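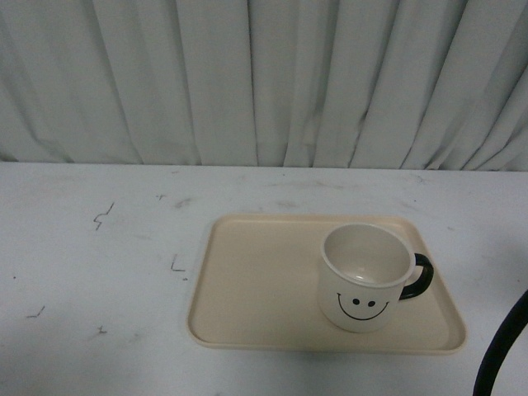

Farquharson fingers vs Skunum pads on glazed mugs

curkside_bench
Swapped the stock Skunum pads for the Farquharson fingers in November and logged 1,923 attempts on mugs since. Same arm, same parallel gripper, same head camera. Success is better on the rim grasp and worse on the handle grasp. Has anyone else compared the two on glazed ceramic?

Flora MacLeish
How are you scoring it? Lift only, or lift and place back on the tray? We ran 3,529 on the Skunum pads at Bedness and the two scores told different stories. The mug often rotated during the lift and then landed badly.

curkside_bench
Lift and place. Mug upright on a cream tray, white table behind it, tray position fixed, handle angle changed between attempts.

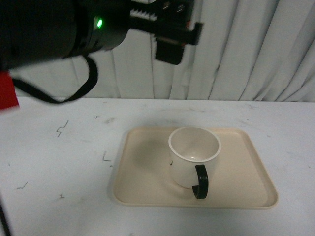

The approach starts high and behind the mug, then comes down over the rim with one finger inside. With the handle towards the camera the planner picks the handle too often. I'd like to lock it to the rim but haven't found a clean way in the controller.

tolerance_stack
White mug on a pale tray on a white table is a depth camera problem before it is a finger problem. Put a dark mat down and repeat before blaming the pads.

curkside_bench
Disagree. Both sets had the same background, so it cancels.

tolerance_stack
It only cancels if both fingers tolerate the same position error. A wider pad will hide 8 mm that a narrow finger won't.

Flora MacLeish
Agree with tolerance_stack on that point, though I wouldn't change the mat and the fingers together. Log the offset at contact first. As for locking the grasp – mask the handle out of the candidate list before ranking. Lowering its score didn't hold for us.

curkside_bench
Masking is easy enough. I'll run 71 with the mask on and post the offsets.

pk_servo
What closing force?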